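큰브리지 공유창고 이용자 안내 | 개인 자물쇠 및 열쇠 관리 기준 변경 (1/12) 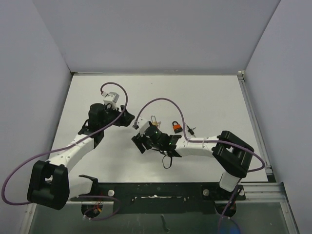

놋쇠 자물쇠와 주황색 자물쇠, 그리고 작은 열쇠.

큰브리지(Curnbridge) 공유창고 운영사무국입니다. 2026년 9월부터 적용되는 개인 자물쇠 및 열쇠 관리 기준을 이 타래를 통해 안내드립니다. 기존 이용자와 신규 이용자 모두에게 동일하게 적용되오니 끝까지 확인하여 주시기 바랍니다.

(2/12)
적용 대상은 본관, 비칼스카(Wikalska)동, 루이크(Luik)동의 보관함 전체 2,588칸입니다. 무르놀라리(Murnolari) 하역장의 임시 보관함은 당일 반환을 원칙으로 하므로 이번 기준에서 제외됩니다. 임시 보관함 이용 방법은 하역장 입구 게시판에 별도로 게시되어 있습니다.

(3/12)
지금까지는 보관함에 사용하는 자물쇠의 종류와 개수에 제한을 두지 않았습니다. 그 결과 이용 계약이 종료된 뒤에도 자물쇠가 그대로 남아 있는 칸이 발생하였고, 5월 점검에서 확인된 칸은 모두 249칸이었습니다. 대기 중인 신청자에게 배정이 늦어진 점에 대하여 사무국은 유감의 뜻을 전합니다.

(4/12)
변경 기준 첫째, 보관함 한 칸에 사용할 수 있는 자물쇠는 한 개입니다. 걸쇠에 두 개 이상을 연이어 채우는 방식은 허용되지 않습니다. 가족 또는 단체가 한 칸을 함께 이용하는 경우에는 자물쇠를 추가하지 마시고 열쇠를 나누어 소지하여 주십시오. 번호식 자물쇠의 사용도 가능합니다.

(5/12)
둘째, 자물쇠에는 사무국이 배부하는 식별표를 부착하여야 합니다. 식별표에는 칸 번호와 계약 종료 월만 기재되며 성명, 연락처 등 개인정보는 기재되지 않습니다. 식별표는 각 동 접수창구에서 무료로 받으실 수 있습니다. 분실하신 경우 재발급도 무료입니다.

(6/12)
셋째, 고리의 굵기가 걸쇠 구멍에 맞지 않는 자물쇠는 사용하실 수 없습니다. 무리하게 끼운 자물쇠로 걸쇠가 휘는 사례가 루이크동 지하층에서 반복되고 있습니다. 구입 전에 접수창구에 비치된 견본 걸쇠로 크기를 확인하시기를 권합니다. 걸쇠가 파손된 경우 수리비는 해당 칸의 이용자가 부담합니다.

(7/12)
예비 열쇠의 보관에 관하여 안내드립니다. 사무국은 이용자의 예비 열쇠를 맡아 드리지 않습니다. 보관함 상단이나 문틈, 소화전함 뒤편에 열쇠를 두시는 경우 순찰 중 발견 즉시 수거하여 습득물로 처리합니다. 수거된 열쇠를 찾으실 때에는 계약서와 신분증을 함께 지참하여 주십시오.

(8/12)
열쇠를 분실하신 경우에는 접수창구에 개방 신청서를 제출하여 주시기 바랍니다. 본인 확인을 마친 뒤 직원 두 명이 입회하여 자물쇠를 절단합니다. 절단한 자물쇠는 변상 대상이 아니며, 당일 새 자물쇠를 준비하지 못하신 경우에 한하여 사무국 자물쇠를 이틀간 대여합니다. 대리인이 신청할 때에는 위임장이 필요합니다.

(9/12)
계약이 종료된 칸에 대한 조치 절차입니다. 종료일 다음 날 문자로 1차 안내를 드리고, 이후 보관함 문에 안내문을 부착합니다. 종료일로부터 29일이 지나도록 자물쇠가 제거되지 않으면 사무국이 이를 개방하고, 내부 물품은 목록을 작성하여 본관 보관실로 옮깁니다. 이전된 물품에 대해서는 계약서에 정한 보관료가 부과됩니다.

(10/12)
연락처가 변경된 이용자께서는 반드시 접수창구 또는 누리집에서 정보를 수정하여 주시기 바랍니다. 변경 전 번호로 발송된 안내 또한 정상적으로 발송된 것으로 봅니다. 장기 출장이나 입원 등으로 기한 내 방문이 어려우신 경우에는 종료일 이전에 연장 신청을 하실 수 있습니다.

(11/12)
자주 접수되는 문의에 답변드립니다. 현재 사용 중인 자물쇠가 위 기준에 맞으면 새로 구입하실 필요가 없습니다. 색상과 재질에는 제한이 없습니다. 다만 비칼스카동 외벽 쪽 보관함은 습기가 많아 녹이 잘 슬지 않는 제품을 사용하시는 편이 좋습니다. 열쇠가 잘 돌아가지 않을 때 식용유를 넣는 것은 고장의 원인이 되오니 삼가 주십시오.

(12/12)
식별표 배부는 이미 시작되었으며, 본관 접수창구의 혼잡이 예상되므로 루이크동 창구를 함께 이용하여 주시기 바랍니다. 기준 전문과 개방 신청서 양식은 각 동 접수창구와 누리집 자료실에 있습니다. 이 타래의 댓글로는 개별 계약 내용을 확인해 드릴 수 없으니 계약 관련 문의는 접수창구로 하여 주십시오.

큰브리지 공유창고 운영사무국 드림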